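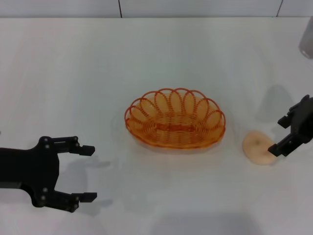

Two Grippers, One Basket: Comparing Fingertips and Controllers on a Two-Arm Bench

Student project report, autumn term

Background

When we signed up for this project we wanted to build a gripper from scratch, and our first proposal (which ran to a great many pages, sorry again to whoever had to read it) was sent back with the kind suggestion that we try comparing something that already existed. We are glad we listened. The lab has a bench with two arms facing each other across a white table, each with a black two-finger gripper, and there was plenty we didn't understand about how those behaved before we ever picked up a screwdriver.

We settled on one everyday task: pick up something flat and round, about as thick as a cookie, and put it into a small wire basket. It sounds like nothing. A flat thing on a smooth table is a miserable object for a parallel gripper, though, and the basket we bought has a rim made of loops, so a fingertip that comes in too low can catch in it and drag the whole basket along.

What we compared

The grippers were kept the same throughout. What changed was the fingertips and the controller. For tips we had the plain square ones that came with the hardware, and a thinner wedge we printed ourselves and named Skindoso after a long evening. For control we had Nesa, which simply drives the fingers to a set position and stops, and Ravn, which watches the motor current and eases off when it feels contact. Both run on the lab's usual software, Gresus, so switching from one to the other was a matter of changing a line in the settings file and remembering to save it. We did not always remember to save it.

All of the arm motion was done by hand through the leader arms. We had hoped to have a trained policy by November, but that slipped, and in hindsight it was good to do so much of the driving ourselves. You learn a lot about a gripper when your own wrist is tired.

Results

We recorded 374 attempts that we trust, after throwing away the ones with a wrong settings file. The logs from these hold 2,384 separate contact events, and sorting them took far longer than collecting them.

The square tips with Nesa were the weakest pairing. They did fine once an object was standing up or had some height to it, but with a flat one they tended to press on the top edge and skid. Lowering the closing height helped until the tips started scraping the table, and at that point the position controller would just keep pushing, with a noise that made everyone in the room look up.

Changing only the controller made a bigger difference than we had guessed. Ravn let us come down until the tips touched the table and then slide in sideways, and the square tips suddenly seemed like quite decent tips. It is slower, and a bit timid with light objects, sometimes backing off before it has any real hold.

The wedge tips were lovely at getting under an edge and much less lovely in the basket. They are narrow enough to go through the loops of the rim, and on 14 attempts they did exactly that on the way out. We broke 2 of them this way and spent a cheerful afternoon printing more. A rounded end would probably fix it, and we have drawn one but haven't tested it.

We also tried using the opposite gripper to hold the basket still. This works well if two people are driving and talk to each other the whole time. With one person on both leader arms it was hard to look at the rim and the object at once, and we ended up parking the left gripper wide open and leaving the basket alone.

Problems with the setup

The overhead light throws soft shadows of the arms onto the table, and for the first couple of weeks we judged height by those shadows without noticing we were doing it. When somebody moved the lamp, our success rate dropped for a whole afternoon. The early attempts are still in the data, marked with a flag in the spreadsheet.

The white table also makes pale objects hard to pick out in the recordings, so anyone reusing them for vision work may want a darker mat.

Next steps

We would like to run the rounded wedge with Ravn, using the same basket and the same closing heights, and then repeat the square tips at the end to check that nothing has drifted. The print files and the settings for both controllers are in the shared project folder, along with the spreadsheet. Please read the notes tab first, as the column names changed halfway through.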